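Home Contents Chapters Glossary Instructor Notes Index

Search this book Enter keyword Go

Chapter 9
Buying a Hand: Kits, Sleeves, and the Small Print

I bought my first gripper kit from a catalog, on the strength of one very handsome drawing. It arrived on a Friday, and by Monday I had learned three things the drawing didn't mention: the cable was too short for my arm, the mounting holes were for somebody else's bolts, and the fingertips squeaked on glass. I kept it anyway. I still have it in a drawer, and I still use the carrying case (it's a very good case).

Up to now this book has treated the hand at the end of the arm as a thing you already have. We worked out grip force in Chapter 6 and contact area in Chapter 7, and in Chapter 8 we spent a long time on friction, for which I apologize to anybody who read it in one sitting. In this chapter you're going to spend money. Pretend money in the exercises, but I want you to feel it leaving.

The product we'll follow all the way through is the Trevell hand kit, sold by a small outfit called Hämmerli. I picked it because it comes in pieces, so you can see what you're paying for, and because my colleague Ferdinand Wallner had already put one on his bench in Plindadcombe and was willing to let me complain about it in print. We'll put it beside a competing service from Bresenska, where you don't buy a hand at all. You rent one, and when it wears out they send you another. Both are sensible ways to go. Which one suits you depends a lot on how rough your work is and how patient your boss is.

9.1 What's in the offer

Open any quote for a gripper and you'll find the hardware up top in large type. Skip it for a minute and read downward. I want you to find the lines for covers, tips, fasteners, cables and shipping, and write them on a separate sheet. These are the parts you'll be buying again.

With the Trevell kit, the quote we were sent listed replacement covers at $37 each and a bag of mixed fasteners at $23. Neither number will frighten anyone. Then Wayne Blackburn, who runs the training floor where I teach two mornings a week, asked me how many covers we'd go through in a year, and I had no answer for him at all. I'd spent an hour comparing payloads and not one minute on cloth!

So that's our first rule of reading an offer: price the year before you price the box. Take the purchase price, add the parts you expect to replace, and add the hours somebody will spend replacing them. If the seller can't tell you how long a cover change takes, do one yourself during the trial and time it. My first one took 42 minutes, and a good part of that went to hunting for a driver. Ferdinand is a lot faster, and has asked me to say so.

9.2 Looking at a hand up close

Sellers like to show a hand from across the room, closed politely over an apple. I'd like you to get much nearer. Most of what annoys you later lives in places where one material stops and another starts — fabric meeting rubber, rubber meeting metal, a bracket tucked up under a cover. Dirt collects there. Edges lift there. When a trial hand comes to you, put your face (or a small camera) right up to those places and take your time.

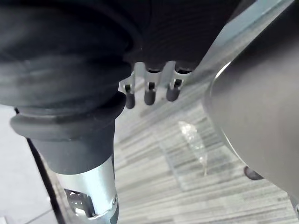
Figure 9.1. Close view of a gripper, with a fabric-covered finger and its black rubber cuff at left and three rubber-tipped pins under the knit fabric.

Look at how many surfaces are packed into that one small space. The sleeve on the finger has some give to it, with folds and creases, and then you hit the rubber lip and after that bare metal. Ask about each change of material separately. Does the sleeve come off without disturbing the cuff? Can the metal section be wiped down with whatever your shop uses? There's a rectangular opening in the side of that cylinder, and I'd want to know what the seller expects to happen when crumbs or lint get near one like it. I'd ask about rubber tips too: sold singly, or only as a set with the bracket?

Write the answers down next to your list from 9.1. Vague answers go on the list as well. "Should be fine" is an answer, and you'll see it a lot.

9.3 Buy or rent

Now for the Bresenska arrangement. You pay a monthly fee, covers and tips are included, and a worn hand gets swapped for a fresh one by mail. The fee we were quoted was $200 a month. On paper it looks steep beside a kit you own outright, and for light classroom work I think it is. On a floor where hands get dragged across cartons all day, I'd look at it much more kindly.

The catch is the swap itself. While the hand is in the mail, your arm is standing there with nothing on the end of it. Ask whether the replacement ships before or after they receive the old one. Wayne asked exactly that in July, and the reply he got was friendly and long and didn't contain the word "before."

The quotes used in this chapter were last checked on 10/23/26, so use them for practice and get your own when it counts.

Before you go on

Find a quote for any gripper, new or used. Make two columns, one for things you'll pay for once and one for things you'll pay for again. If a line could go in either column, put a mark by it and bring it to class — those are the ones we'll argue over in Section 9.4.

Related sections
Chapter 6: How Hard Is Too Hard?
Chapter 8: Friction, at Length
9.4 Arguing Over a Quote
9.5 Running a Fair Trial
Worksheet 9A: Cost of a Year
Chapter 10: Cables and Where They Snag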